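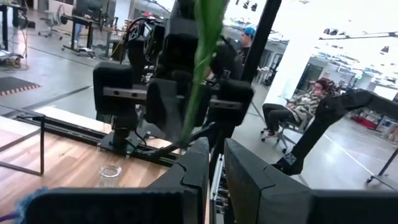
Home & Garden > Houseplants > Leaf Care

Brown tips on peace lily, is it my water?

I have a peace lily that I love to pieces and it's putting out new leaves like crazy, but nearly every older leaf gets a crispy brown tip. It sits 4 feet from an east window, in a plastic nursery pot inside a ceramic one. I water on Wednesday whether it looks thirsty or not, straight from the kitchen tap, and I feed it every time with Pryor liquid plant food at the strength on the label. We moved to Pratport in November and I'm pretty sure the tips got worse after that. Should I trim them? Repot? Buy bottled water?? I'd love to get this one really big!
Posted by plumandfern

Huguette Lévesque
Oh, you're going to have fun with this plant! New leaves mean the roots are in decent shape, so please don't repot in a panic. I'd look at the feeding first. Every single watering is a lot for a peace lily, and the extra salts build up in the soil and show up as burned tips. Check the rim of the plastic pot for a white or tan crust.

What I do: take it out of the ceramic pot, set it in the sink and run lukewarm water through the soil slowly for a few minutes. Let it drain completely (half an hour is good), then put it back. Skip the food for two months, and after that feed at half strength once every six weeks in spring and summer.

Also, let go of the weekly schedule! Stick a finger in, and if the top inch is dry, water it. Mine goes 3 weeks in the dead of winter some years and still blooms its head off in April.

The brown bits won't turn green again. You can trim them with clean scissors, following the natural point of the leaf, and leave a hair of brown so you aren't cutting into live tissue. Then watch the new leaves, those are your real report card.

dalefromketine
could be the tap water. mine did this too, I switched to rain water and it quit. also keep it off the heat vent

Carleen Baxter
Agree with Huguette on flushing the pot, it works wonders. One thing to add: if your house has a water softener, don't use the softened water on plants, because of the sodium. Outdoor spigots are often not hooked up to the softener, so you can fill a jug out there. And wipe the leaves with a damp cloth while you're at it, they look gorgeous afterward and you'll catch any spider mites early. Post an update when the next flower opens, I want to see it!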